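Do You Really Own That App?

You tap "Buy." The game shows up on your tablet. It's yours now, right?

Be careful with that word. Most of the time, what you got is a license. A license is permission to use something that still belongs to somebody else. It comes with rules, and the other side wrote them.

Think about a library card. You can take a book home, but you can't sell it, and the library can ask for it back. Software works a lot like that, except the button says "Buy" in big friendly letters. Does that seem fair to you? Plenty of grown-ups don't think so either.

Where are the rules?

They hide behind a box that says "I agree." We opened the rules for a drawing app called Stirkby and counted 2,497 words. Then we looked at a puzzle game called Cloton. Its rules ran to over 170 paragraphs! The company says everyone who plays has read them. Do you believe that? We don't.

What do the rules say?

Stirkby's license lets a family put the app on 5 devices. If you want it on number 6, you have to take it off one of the others or pay again. You can't make copies for your friends. The company can also change the app whenever it likes, and the rules say it can stop the app from working at all. It doesn't promise to give your money back.

Some apps cost money every month. Stop paying, and the app locks. Your drawings might be locked in there too, so check whether you can save them somewhere else first.

Are licenses always bad?

No. Some give you more freedom. With an "open source" license, people may look at how a program is built, change it and share it. Those licenses have rules too. "Free" can mean a few different things, and ads are sometimes one of them.

What can you ask?

Before anyone in your house pays, try these:

Can we still use it if we stop paying?
Does it work without the internet?
Can we get our stuff out?

If the store page won't tell you, be suspicious.

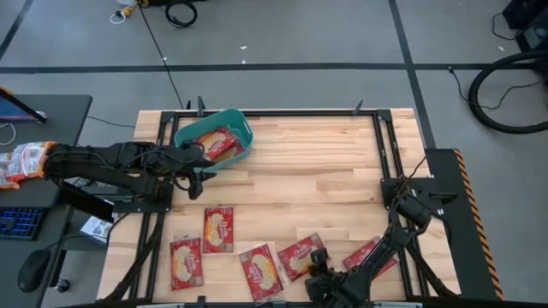
Popcorn packages, some in a teal basket and some on the table.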